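筷子笼搬上餐桌以后:一些关于筷子、勺子和桌布的零碎心得
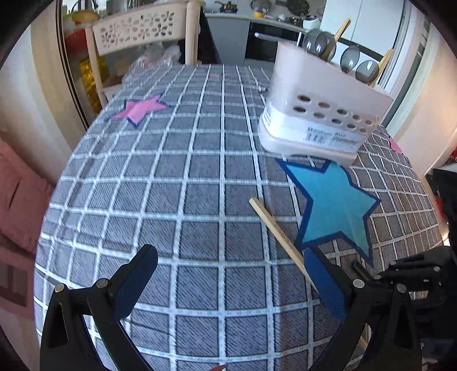 Lizelle Gumede 留言说,她家的筷子从来都是洗完往抽屉里一丢,丢了好多年也没出过事,问我是不是太讲究了,还问筷子到底应该头朝上还是头朝下。

Lizelle,这个问题我收到过不止一回了,干脆拿它开头吧!先说抽屉。抽屉不是不能放,我妈到现在还放抽屉,关键是放进去的时候筷子得是干透的。木头这个东西,你摸着表面干了,里头还潮着呢,尤其是夹菜的那一头,泡汤泡得最多,颜色也最深。你要是洗完甩两下就塞进去,抽屉一关,里头不通风,过几天拉开闻一闻(真的,现在就去闻),有没有一股说不上来的味儿?有的话就是没干透。

再说朝上朝下。我以前是头朝下插的,就是夹菜的那头往下,觉得这样拿的时候手不会碰到入口的地方,多卫生啊。后来发现水全往下走,积在笼子底下,筷子头就一直泡在那一点点水里,比不洗还糟糕。现在我改成夹菜那头朝上,拿的时候捏中间偏下的位置,家里人教两遍就会了。勺子也一样,勺头朝上,柄朝下。勺头朝下的话,几只圆勺子挤在一起,叠得严丝合缝,中间那层水怎么都干不了。

说到笼子,我现在用的是浅粉色的塑料笼,正面一排一排都是圆孔,买来贴的条码标签到现在还没撕。不是什么高级货,可是我前前后后用过四种,最后还是回到这种最简单的。下面就按我踩坑的顺序啰嗦一遍。

一、筷子笼怎么挑

第一个是陶瓷的,蓝白花纹,好看得不得了,我是在 Dradholm 那家小杂货铺里一眼看中的。底下有一个小孔,配一只小碟子接水。问题是那个孔太小了,饭粒一堵,水就不走了,而我又不是那种天天去检查碟子的人。等我想起来端开看,碟子里那层东西我就不形容了,免得影响各位吃饭。而且陶瓷重,洗的时候手一滑,磕在水槽边上,掉了一块瓷,我心疼了好几天。

第二个是不锈钢网的,通风是真通风,可是网眼会卡筷子尖。细一点的筷子插下去,尖头从网眼里钻出去,戳在台面上,拔的时候还得拧一下。再后来底下焊点的地方起了锈,我就不敢用了。

第三个是竹子的,谁劝都没用,我非要买。结论很简单,厨房潮的人家不要买竹笼子。竹笼子自己都干不了,还指望它帮筷子干?

所以现在就是塑料的。挑塑料笼我看这么几样:孔要大,大到你能看得见里头有没有脏;孔的边缘用手指摸一圈,不能有毛刺;底要平,插满了长筷子也不会往后仰。还有一点很多人会忽略,就是深浅。太深了,短勺子掉进去只露一个头,捞半天;太浅了,筷子全往一边倒,像没插稳的花。我自己的土办法是带一双家里的筷子去店里,往里一插,露出来一大截但是不倒,那就对了。店员看我一眼就看一眼吧。

颜色我倒觉得浅色好。深色的看着耐脏,其实是看不见脏,等你看见的时候已经晚了。浅粉、浅灰、白的,有一点水垢马上就知道该洗了。

二、笼子本身也要洗

这一条我要大声说。很多人天天洗筷子,笼子几个月不洗一次!你把手指伸进去摸一下底,滑的,对不对?那就是该洗了。

我的做法是一周洗两回,不是固定哪天,想起来就洗。筷子勺子全倒出来,笼子先用热水冲一遍,再挤一点洗洁精,拿旧牙刷刷四个角和底。圆孔怎么办呢?棉签太软,牙签又容易断在里面,我用的是洗奶瓶吸管的那种细毛刷,一个孔转一下,很快。孩子放假在家的话,这个活儿可以派给他们,他们觉得好玩(玩两次就不觉得了,抓紧用)。

水垢厚的,用白醋兑温水泡着,我一般是泡上就去吃早饭,回来刷一刷就掉了。注意醋不要跟漂白水一起用,这个不是开玩笑的,会出刺激性的气体,要用就只用一样,用完冲干净再说。

洗完倒扣在架子上,孔朝外,等干了再装筷子。急着用的话拿干净布擦一遍也行,不过里面的角落擦不到,还是晾着踏实。

标签那种残胶,有人写信问我怎么弄。用吹风机热风吹一吹,趁软慢慢揭,剩下的胶抹一点食用油,放一会儿,再用洗洁精洗掉。别拿刀片刮塑料,刮花了以后脏东西全往划痕里钻。至于我自己的为什么还没撕,懒,没有别的原因。

三、木筷子

木筷子买回来第一件事不是用,是洗。我先用温水加洗洁精搓一遍,然后烧一锅水煮一会儿,捞出来晾到干透。有的人喜欢煮完再抹一层食用油,说是养木头。我试过,刚抹完确实油润润的,很漂亮,但是油在厨房里放久了有哈喇味,所以后来不抹了。这个看个人,Nandi Shezi 就坚持要抹,她说她用的是核桃油,抹得特别薄,擦到手上摸不出油为止。两种都可以,反正别厚厚地涂。

搓筷子的时候不要一大把握在手里哗啦哗啦地搓。我从小就是这么看大人洗的,声音还挺好听呢,可是这么洗,筷子跟筷子互相磨,表面磨出细细的口子,越磨越容易藏东西。一双一双拿,用海绵裹住,从粗的那头往细的那头捋下去,转一转,再捋一回。人口少的家庭根本花不了多少工夫。

筷子上如果印着字或者小花纹,尽量别用钢丝球,也别泡太久。印花在手握的那一头还好,要是一直印到夹菜那头,我就不太愿意买了,天天往嘴里送的地方,还是素的好。

什么时候该换?我不按月份来,我看样子。弯了的,两根怎么都对不齐的,换。头上起毛的,换。摸着黏,洗了还黏的,换。有黑点或者白毛的,不要犹豫,不要想着煮一煮还能用,直接扔。还有一种是闻着发酸,也扔。筷子又不是传家宝!

扔之前可以挑几根没发霉只是弯掉的,我用来干这些:插在花盆里撑小苗;裹上抹布头去掏推拉门的滑槽;还有搅颜料。搅颜料那根一定要做记号,不然哪天又混回笼子里(别问)。

落单的怎么办呢,总有落单的。我会专门留一根放在灶台边上试油温,油热了把筷子头伸进去,周围冒小泡就可以下锅了。炸东西的时候翻面也用它。不过它只能是干的,沾着水伸进热油里会溅,手背上那个小疤就是这么来的。

四、金属圆勺子

圆头的金属勺是我家用得最勤的,喝汤、舀饭、挖西瓜都是它。这种勺子结实,几乎不用操心,就是容易有水渍,一圈一圈的白印子,看着像没洗干净。其实是水里的矿物质。擦的办法是趁还有点湿的时候,用一块不掉毛的布顺着勺窝转一圈。懒得每次擦的话,攒着,隔一阵子用柠檬皮里面那一侧蹭一蹭,冲掉,很亮。

发黄发暗的,用小苏打加一点点水调成糊,手指蘸着抹,别用力。勺柄跟勺头连着的那个弯里最容易漏掉,咖喱的颜色、酱油的颜色都积在那儿。

还有,勺子跟筷子混插在一个笼子里行不行?我家就是混着插的,笼子不大,早饭用的几样全在里面,端上端下只跑一趟。要说讲究,中间有隔板的更好,筷子一边勺子一边,干得也快。没有隔板的就少放一点,别塞满。我原来的毛病就是什么都往里插,开瓶器、剪刀、量勺,还有一支不知道谁的圆珠笔。现在的规矩是当天吃饭要用的才进笼子,其余的干透以后收进抽屉的盒子里。Lizelle 你看,抽屉我也在用的!

刀不要插在餐桌的笼子里,水果刀也不要。伸手拿勺子的人是不看的。

五、放餐桌还是放灶台

这一段估计有人要跟我吵。好多人觉得筷子笼就该在水槽旁边,洗完顺手一插。我以前也是。可是水槽边上什么都溅,洗肉的水、洗菜的泥点子,你想想看。灶台边上更不行,油烟一层一层往上糊,笼子摸着都是腻的。

我的分法是:水槽边上有一个沥水的地方,洗完的先在那儿晾;晾干了再进餐桌上的笼子。听着多一步,做起来就是收桌子的时候顺手的事。放在桌上最大的好处是吃饭的时候不用喊“谁去拿双筷子”,坐下伸手就有。我把它靠着桌子一边放,不放正中间,中间要留给锅和大碗。如果家里有小孩坐那一侧,就挪到另一侧去,小孩子抓着孔一拉,整个笼子就翻了,哗啦一声,满地勺子。

白天不吃饭的时候怕落灰,可以拿块干净的薄布盖一盖。不要用塑料袋套,闷着又不干了。

六、桌布

桌布的问题比筷子还多,因为我在上一篇里提过我家的桌布是灰底白格子,上面还有贴布的星星,蓝绿色一颗大的,粉的小一些,都镶着深蓝的边。结果一堆人来问怎么洗。

贴布这种东西最怕两样,一是边上的线松了,二是掉色。新桌布下水之前先试:找一个不起眼的角,用湿的白布按一会儿,看布上有没有颜色。有颜色就单独洗,用冷水,不要跟浅色的东西一起泡。没有颜色也不要太放心,头两次还是单独洗。

机洗的话翻到反面,叠几下,装进洗衣袋,选轻柔的那一档。脱水时间短一点,贴布跟底布缩水不一样的话,甩太狠了会起皱,那个皱很难弄平。晾的时候趁湿把星星一颗一颗用手掌抹平,拉一拉角。熨也从反面熨,下面垫一条毛巾,图案那面朝着毛巾,熨出来是鼓鼓的,比从正面压下去好看。

边线松了就马上缝两针,别等。用跟边同色的线,针脚小一点,从背面起针。我拖过一次,想着下个星期再说,结果洗了一回整个角都翘起来了,筷子头老往底下钻,烦得要命。

油点子滴上去怎么办?先别拿湿抹布擦!越擦越大。用纸巾按,把浮油吸走,再撒一点淀粉,没有淀粉就用面粉,等它把油吃进去,然后掸掉,最后才用洗洁精点在上面轻轻揉。番茄汁、红烧汁这一类带颜色的,从背面用冷水冲,让它原路出去。热水会把颜色固定住,我有一块米色的桌布就是这么牺牲的。

格子图案有一个好处我以前没想到,就是摆东西不会歪。我这个人眼睛有点斜,摆盘子总觉得正了,退后一看全偏了。有了白线,盘子边对着线放,筷子顺着线放,一下子就整齐了。教孩子摆桌子也方便,你跟他说“筷子对齐那条线”,比说“摆好一点”管用多了。

桌布滑的,底下铺一层防滑网,剪得比桌面小一圈,不要露出来。不想另外买的话,在四个桌角底下用夹子夹住也可以,就是坐的时候膝盖会碰到。

七、坐垫和塑料椅子

写到这儿顺便讲两句椅子,反正都在桌子边上。带镂空花的塑料椅背很好看,也很会积灰,灰都在花瓣的缝里。拿一只旧袜子套在手上,蘸一点温肥皂水,手指头往缝里一钻一钻地擦,比抹布好使得多。洗完最好拎到外面拿水冲,如果不方便就再用清水擦一遍,肥皂没擦干净会黏灰。

浅色塑料放久了会发黄,有太阳晒的原因,也有油烟的原因。油烟黄能洗掉,用小苏打糊,敷一会儿再擦。太阳晒黄的我没有办法,试过好几种网上的方子,都没什么用,最后做了个椅套。

布坐垫最好是能拆的,不能拆的就常吸一吸。吃饭掉的饭粒别等干了再抠,可也别趁湿抹,要捏起来。粉色的坐垫特别显酱油印子,放一块小毛巾在上面,来人了再拿掉(来的人如果带着小孩,就别拿了)。

八、厨房和餐桌在一个屋里的人家

我们家的厨房跟饭桌是连着的,所以我对油烟特别敏感。锅具多又没地方收的,洗好擦干,小的套进大的里头,中间垫一张厨房纸,不粘锅不会刮花。黑色的柜门好打理,但是水印和手印一清二楚,我用的是拧得很干的超细纤维布,先湿擦,马上再干擦一遍,动作要快,慢了就留印。

冰箱侧面和顶上最容易忘。顶上铺一层旧报纸或者保鲜膜,隔一阵子换掉,不用擦。Karabo Mokgethi 教我的,她说她搬家的时候看见冰箱顶,从此就老老实实铺纸了。

九、几个读者来信里的问题

Refilwe Potgieter 问,家里有洗碗机,木筷子能不能放进去。我的意见是别放。热水加烘干,木头受不了,弯得很快,有漆的还会起皮。金属勺子随便放,注意勺头别全朝一个方向叠着,错开插,水才冲得到。

Karabo Van Wyk 说他用的是 Alance 牌的那种长筷子,插在普通笼子里头重脚轻,老是倒,问要不要换个高的。先别花钱!往笼子底下放两块洗干净的鹅卵石试试,重心下去了就稳了。石头跟着笼子一起洗。他后来回信说管用,就是他太太觉得丑。

还有一位没留名字的朋友,问筷子能不能用微波炉消毒。我不敢这么干,木头干了进微波炉会焦,有金属头的更加不行。老老实实烧水煮,煮完竖着晾,太阳好的时候拿到窗台上晒一会儿,晒久了也会裂,所以别忘了收。

再有一位问,家里人多,筷子老是拿混怎么办。可以在手握的那一头绕一圈彩色的棉线,打个死结,一人一个颜色。线脏了就剪掉重绕。也有人用指甲油点一个点,我觉得可以,点在最顶上,别往下点。

我上次在 Braloveck 的跳蚤市场看见有人卖旧的搪瓷筷子筒,底下没有孔,很多人抢着买。买来插花、插笔都好,插筷子就免了。实在喜欢,找人在底上钻两个孔,钻完边上的搪瓷会崩,露出铁来,要补一层食品级的漆,这么一折腾还不如买个塑料的便宜。

对了,还欠大家一个答案,一月份那篇底下有人问桌布的贴布星星能不能自己加。能!用不织布最省事,不用锁边,剪好了先用珠针别在桌布上看两天,吃几顿饭,看看碍不碍事。放碗的位置不要贴,碗底下一高一低,汤会晃。我的经验是贴在两个座位中间,或者靠桌角的地方。贴完绕着边走一圈深色的线,远看很精神。线的颜色比布深两个色就差不多了,别用黑的,黑的洗几次会发灰。

下一篇想写抹布,已经有人在留言里催了。你们家的抹布是煮还是泡,用几天换一块,先在底下告诉我吧,我攒一攒一起写。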